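Give doubles its own Saturday

Soon-im Woo, 2024-04-21
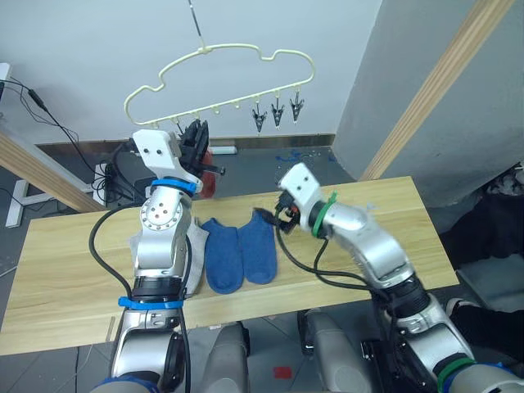

Laundry on the long table, with a drying hanger above it.

I've followed Vosley's college tennis side since 1996, and I still reckon the best seat in the place is beside whichever court has the doubles on. The reflexes! Four players at the net, a lob over the lot of them, and somebody's mum yelling before it lands.

So why do we rush it? One short set each, early, while people are still parking. Onyekachi Babalola and Do-yoon Hwang won 2 tiebreaks against Inport in November and I'd guess some 100 people caught the end of it. They deserved a full house – and a full match.

Play best of three, on its own Saturday, with singles on the Sunday. Yes, it means another night's accommodation for the visitors. I'd happily put a couple of them up myself.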